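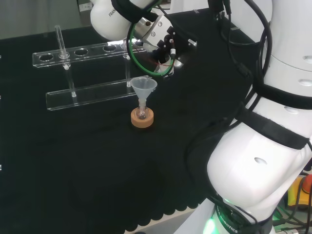 Kateck's tidy-bench claims leave teaching labs with questions

A lab supply firm that wants schools and colleges to rethink the humble chemistry bench has begun showing its starter set to buyers, and the pitch is bigger than the kit.

Kateck's Canurus bench set is built on ordinary things: a clear acrylic test tube rack, a small plastic funnel, a round-bottomed glass vial and a cork ring to hold the vial upright. Most science teachers will have some version of all four in a cupboard already. What the company says it is selling is the arrangement, a standard layout for small pouring and transfer work that students are meant to learn once and repeat every time.

According to the brochure, the layout will "transform bench behaviour" and cut breakages. The brochure doesn't say what the breakages were to begin with, or who counted them.

The set is due to go to teaching labs at Prarside College in March, where 200 first-year students will use it for one term. The college has not paid for the trial. Kateck is supplying the glassware and the printed layout cards, and will be the one writing up the results.

That last part bothers Annelies Steiner, who has run practical classes at Prarside for much of her working life and will be in the room when the students get their hands on the gear.

"I've got nothing against a cork ring," she said. "A round-bottomed vessel won't stand up by itself, so you sit it in a ring. We've been doing that since well before anyone put it on a card and gave it a name."

She is less relaxed about the funnel. In the suggested set-up the funnel goes straight into the mouth of the vial, and the vial into the ring, with nothing clamping any of it. Steiner said a careful student would manage perfectly well. A student with a sleeve hanging down, or one reaching across to the rack for a tube, might not.

"A wide plastic funnel on a little vial is top-heavy. You can tell them that 7 times and somebody will still knock it."

Kateck product manager Murali Panicker said the company had thought about clamps and decided against them. A clamp stand took up room, cost more and gave students one more thing to fiddle with, he said. The ring was wide enough for the job and the cork gripped well on cloth.

Asked whether it gripped as well on a bare laminate bench, which is what Prarside has, he said the firm recommended a dark cloth under the whole set. Clear glass and clear acrylic were easier to see against black, he said, and a spill showed up sooner.

Steiner agreed about seeing the glass. On spills she was doubtful, and said a cloth soaks up whatever lands on it and then has to be washed or binned. The college's own bench rules ask for hard surfaces that can be wiped down. Whether the cloths will be allowed in the trial had not been settled when this item was written, and Panicker said he would "take advice" on it.

There is also the matter of the rack. Acrylic is cheap and you can see through it, so a student can check the level in a tube without lifting it out. It also scratches, and it doesn't get along with some common solvents. Acetone will cloud it in short order. The layout card includes a line telling users to check compatibility before starting, in type a good deal smaller than the line about transforming bench behaviour.

Hegde, a rival supplier, sells a coated wire rack that shrugs off most of what a first-year class is likely to tip on it. It's ugly and the tubes rattle. It has also been in the Prarside cupboards for years, and the college has no plans to throw its stock out.

Price may decide the thing in the end. Kateck would not give a figure for the full set, saying it depended on the size of the order. Panicker did say replacement funnels would be sold in packs of 4, and that the cork rings could be bought singly.

The trial will use 3 measures: breakages, time taken to set up, and a student survey. There will be no comparison group working with the old gear, so a good result could mean the layout works, or it could mean students are more careful when they know their glassware is being counted.

Steiner said she had asked for a comparison group and been told it would complicate the timetable. She plans to keep her own tally in the back of the class roll.

Kateck expects to publish its findings after the end of term. The college said it would wait to read them before ordering anything.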